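Chapter 2
Can the Machine Do the Work Yet?
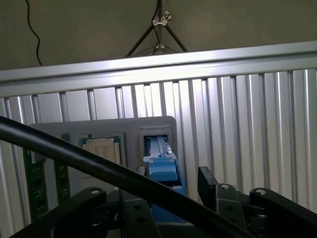

Figure 2.1. A processor chip in a slotted gray tray, seen from the robot's wrist. Two green circuit boards stand upright beside the tray.

Most people who visit a workshop with a robot arm ask the same question: can it do the job alone? The answer depends very much on which job they mean. Painting a car door, where each door arrives at the same place and in the same position, was solved long ago. Taking a small part out of a tray, turning it the right way and putting it into its place is still difficult when the part has thin edges and must not be scratched.

In this chapter we study work of the second kind. We begin with the handling of computer parts, and later we go to the kitchen and the laundry room. It may surprise the student that these belong in one chapter. But a person who folds a towel and a person who seats a chip both use their fingers to feel what the eyes cannot see, and both correct a small mistake before it becomes a big one. A machine must be given this ability in some form.

Let us consider the small company Ostby, which repairs office computers. In August the company made a trial with a gripper arm from the supplier Gonar. The arm was asked to pick processors from a tray and place them in a test socket. It made 505 attempts, and in 19 of them a person had to stop the arm or help it. The manager was pleased with this result. The technicians were less pleased, for in their opinion a job that needs a person standing near is not yet an automatic job. We will return to this disagreement in Section 2.4, where the cost of supervision is calculated.

The household gives us a harder case. In the Slaoui apartment study, which is treated in the second half of the chapter, the cups were never in the same place in the morning and in the evening. Light changed, doors stood half open, and a chair could be in the way. The Jakis method, explained in Section 2.5, is one attempt to describe such disorder with numbers, so that two homes can be compared.

Before you continue, please think of one chore that you do each day with your hands. Write down each movement in order, also the ones that seem too small to mention. You will need this list for the exercises at the end of the chapter.

2.1 What we mean by a chore

A chore is a task that is repeated often and has a clear end, but whose starting conditions are different each time.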